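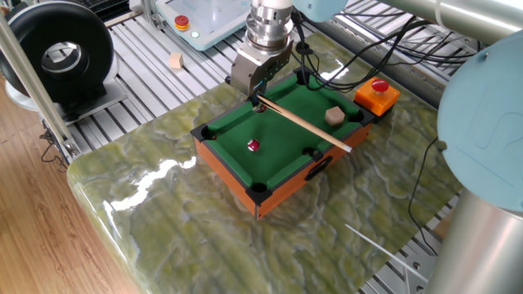 A tabletop billiards table with orange wooden rails, six pockets and a single red-and-white ball on the felt.

Home | News | Features | Makers | Contact

Small tables, small repairs

The owner of Grundo has been selling and mending tabletop games for long enough to have opinions about pockets. She runs the shop with one part-time assistant and a workbench at the back, and she asked that we use the shop's name and leave out hers.

Miniature billiards is the part of the trade she likes best. "People think of it as a toy for after Christmas dinner," she said. "Then they play it every evening for a fortnight and come in wanting a better cue."

She keeps up to 200 cues in stock, most of them thin wooden ones. They warp if they are left on a radiator or a windowsill, and she will not sell one without rolling it on the counter first. "If it wobbles, it goes in the bin. You can't straighten a thing that thin."

Her first table was a Hagedorn, bought second-hand in 2000. It had lost two of its pockets and the felt was torn near one corner. She mended it on the kitchen floor and sold it to a neighbour. The next one she kept.

Plastic corner pieces are the usual fault on tables brought in for repair. They crack when a table is picked up by the corner, and the wood behind them starts to move. She tells customers to lift from underneath with both hands.

Felt is a slower job. She lifts the old cloth, scrapes off the glue and leaves the bed overnight before the new piece goes down. A repair costs £5 for a pocket and more for a full re-cover, depending on the size.

Asked where a small table should stand, she did not hesitate. "Something flat and heavy. A stone slab is lovely if you've got one. A folding table is hopeless, the balls all end up on one side."

She also advises beginners to start with one ball. "Put it left of the middle and try for each pocket in turn. Never mind the rules for the first week."

In March she ran an evening of games at the Skokholm café, and she would like to do another before the autumn. The café has yet to agree a date.

We use cookies to remember your settings. Accept | Manage

Contact the features desk | Back to top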